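Community Help > Automation & Robotics > Safety and good practice

Hands resting on the conveyor rail between picks: is there a rule about this?
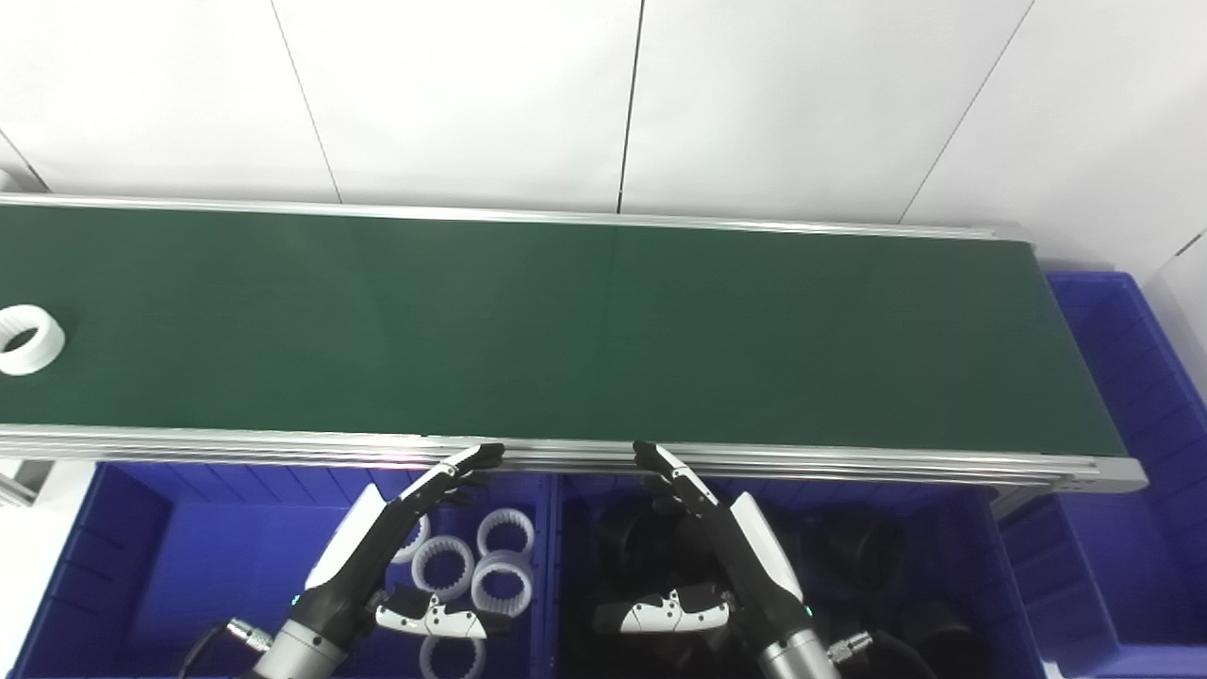 Left and right hands on the near rail, white rings in the left bin, black parts in the middle one.

Hi all, hoping someone kind can steer me right before our walkthrough. We're a small shop in Sunmont and we've been running a two-handed sorting cell since the start of April. White toothed rings and black parts share the one belt, and each kind gets its own blue bin on the near side. It's a lovely thing to watch when it's going well, and I'm rather proud of it!

My question is about the waiting position. Whoever taught the cell set it up so that both hands come up and rest their fingertips on the aluminium rail until the next part is due. I've been through the Stirker manual twice and it has plenty to say about speed and reach but very little about where the hands ought to wait. One of my workmates reckons touching the frame is fine as long as the belt itself is clear. Another says any contact at rest is bad practice and we should be parking them well back. Our own site rules (all 9 pages of them) were written for the old pusher and don't mention hands at all.

So is there an actual rule, and if not, what do the rest of you do? I'd also love to know if the bins are too close. The thumbs end up over or near them and I can't decide whether that bothers me.

Tagged: conveyors, rest position, end effectors, site rules

2 answers

Answer 1 (accepted)

Welcome, and good on you for asking before the walkthrough and not the night after it. I've set up a fair few of these and I've never come across a standard that says "hands shall not touch the rail" in so many words. What you will be asked for is a risk assessment covering every position the machine stops or waits in, and that's where people come unstuck, having written up the picking moves beautifully and left the waiting out.

If it were mine I'd bring the rest position back off the rail. Fingertips on a fixed frame pick up whatever vibration the belt motor is making, hour after hour, and finger joints are dear to replace. There's the pinch point to think of too. Someone leaning in to free a stuck ring will put their own hand on that same rail for balance, and you don't want them sharing it with something that's about to move. At our place the wait position is 5 cm clear of any fixed part, and it's written on the card at the cell. That's our own number, mind you, so work out yours from your own stopping distances and whatever your arms do on a loss of power.

The bins I'd worry about less. A short travel from belt to bin is a good thing. Just make sure the cell is stopped and locked out before anybody swaps a full one, put that in the site rules in plain words, and mark the floor so each bin goes back to the same spot. While you're down there, have a look at how the wrist cables run. Ours used to hang in among the bins and one got snagged on a rim during a changeover, which cost us a whole afternoon and a new connector. A couple of clips up the arm sorted it.

And do rewrite those old pusher rules! It's a dull job but it goes quicker than you'd think with a cup of tea and someone from the floor sitting beside you.

Answer 2

We run the Cistik controller with ours and it has a setting for idle contact, so it faults if the fingers feel anything while waiting. Might be worth checking if yours has the same. Srisuk did our install and they were happy with the rail touch for the first 1,000 cycles while we were teaching, then moved it back. Not sure if that's a rule or just how they like it. Never had any trouble either way.

Comment from the asker

Thank you both, this is so helpful. I'll move the wait position back this week and get some clips for the cables. No idle contact setting that I can find on ours but I'll keep hunting through the menus.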